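Lecture 11: Learning Two-Arm Placement Tasks from Demonstration
Course handout, Robot Manipulation. Instructor: Laurențiu Manole
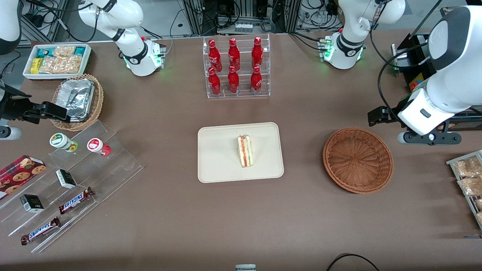
Figure 1. The two-arm workspace with a food layout: beige tray and sandwich at center, wicker baskets to either side.

1. Purpose of this lecture

Earlier lectures treated grasping as a problem for one arm and one object. This lecture considers a table shared by two arms, where the choice of arm is part of the task. The method discussed is the one used in the Rimer study, and students are expected to be able to explain both the training procedure and the way its results were measured.

2. The task

The robot is given a short written instruction, such as "put the sandwich in the basket." It must select the object, select an arm, grasp the object and release it in the correct place. The layout in Figure 1 shows why the food setting was chosen. A wrapped sandwich stands on its cut side and can tip when touched. Bottles stand close together on a clear rack, and small jars share a clear stepped stand with candy bars. Clear acrylic is hard for many depth sensors, and plastic wrap changes shape under the fingers.

"Left" and "right" always refer to the robot's own arms. In Figure 1 the robot's right arm is on the left side of the picture. Students who label data for the project must follow this rule without exception.

3. Training data

The training set contains 2000 demonstrations recorded under human control. Each demonstration stores the camera images, the joint positions of both arms, the opening of each gripper and the written instruction. Demonstrations in which an object was dropped and then picked up again were kept. Those in which the operator gave up were removed.

The layout was changed between recordings. Operators moved the baskets and the tray by hand, and exchanged items among the racks.

4. The method

The policy, called Clemov, receives the current images and the instruction and predicts a short sequence of motions for both arms. Only the first part of the sequence is carried out before a new one is predicted. The two arms are predicted together, so that the model can learn to hold one arm still while the other crosses the middle of the table.

The comparison policy uses the same data but trains a separate model for each arm. A fixed rule assigns the object to the nearer arm.

5. Results

Each policy was tested in 400 trials on layouts not used in training. A trial was counted as a success only if the named object came to rest inside the named container and no other object fell. The joint policy succeeded in 291 trials and the separate policy in 178.

Most failures of the separate policy occurred near the center of the table, where both arms can reach. Failures of the joint policy were mostly failed grasps on wrapped items.

6. Questions for the section meeting

Why might keeping the recovered drops in the training set help the policy?
How would the results change if a fallen neighbor object did not count as a failure?
Propose a test that separates errors in arm choice from errors in grasping.

Written answers are to be submitted before the next lecture. Reading: Chapter 6 of the course notes, sections on action sequences and shared workspaces.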